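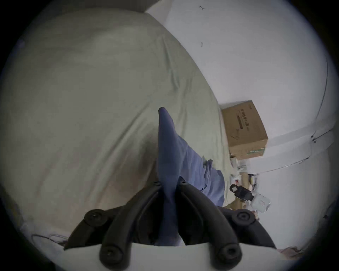
A card sort is a cheap way to find out how people expect your website's pages to be grouped. You write the name of each page on a card, hand the stack to someone who uses the site, and ask them to make piles that make sense to them. Before you start, decide what the cards stand for. A card should hold one thing a visitor would look for, in words a visitor would use. A page about a gripper with two curved black fingers closed on a piece of fabric could be carded as "Grippers" or as "Handling fabric", and those two labels will end up in different piles. Pick the one your visitors would say out loud.

1. List your pages

Export every page title from your content system. The Koivisto site had 2,434 pages, far too many to sort, so we kept only the ones a visitor could reach from the menus and dropped news items and old PDFs. That left 61 cards. If you can get below 50, do.

2. Write the cards

Use index cards and a thick marker. Number the backs so you can record results quickly. Avoid repeating a word across many cards - people will match the word and stop thinking about the content.

3. Run the sessions

Book one person at a time. Ask them to talk while they sort, and don't correct them. Leave blank cards on the table for anything they think is missing. When the piles are done, ask for a name for each pile and write it down exactly as said.

4. Record the results

Make a spreadsheet with one row per card and one column per person. Enter the pile name in each cell. We use Plilar for this, but any spreadsheet works. Sort by row and look for cards that landed in the same pile nearly every time. On Koivisto, 29 cards did, and those went straight into the new menu.

5. Deal with the leftovers

Cards that moved around usually have an unclear label. Rewrite them and test again with new people. If a card still splits evenly, put the page in one section and link to it from the other.

Keep the final menu to 6 top-level items or fewer if you can. Photograph the piles before you clear the table.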